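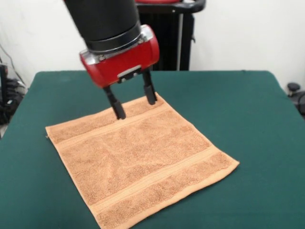
Ngọc Lâm reckons vinegar in the rinse is a waste of vinegar and I should just stop using so much powder. Left that under my last post, no hello or anything. Fair enough.

So I tried it. Half a scoop, warm wash, no softener. Softener's the real villain apparently, coats the loops and then the towel just pushes water round your back. My mum used it by the capful. Every towel of my childhood smelt like fake lavender and dried nothing.

Line drying next. Revathi Shetty says shake them hard before pegging, 3 good snaps each – did that, neighbours' dog lost it. Still a bit crunchy on the edges but so much better. Ten minutes in the dryer at the end if it's humid, wich it always is here in May.

Also gave in and bought two new bath sheets at Mimstead, 30 dollars each. Wash before first use!! I forgot last time and had fluff on my good black trousers for weeks.

Still no idea what to do about the musty hand towel. Boiling water? Sunshine? Bin? Tell me below, gotta run, school pickup and I've got no petrol.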